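Remote keyless entry

Remote keyless entry is a way of locking and unlocking a door, gate or vehicle without putting a key in a lock. A small transmitter, often called a fob, sends a short coded radio signal to a receiver, which works the lock. Most fobs run on a coin cell battery.

Early systems sent the same code every time. Later ones use a rolling code, in which the fob and receiver both move to a new number after each press. A fob pressed many times out of range can fall out of step – it must then be paired again.
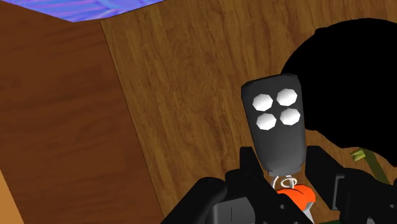
Button layouts differ between makers and are not set by any common standard. Lock and unlock are the usual pair, and trunk release and a panic alarm are frequent additions. Buttons may be placed in a single column or, as on the gray remote with white octagonal buttons, in a two-by-two grid. Labels may be printed or molded.

Garage and gate openers work on similar lines. Some receivers store only a few fobs, while those made for apartment buildings may hold 2,000 or more. A lost fob can be erased from the receiver's memory without changing the others.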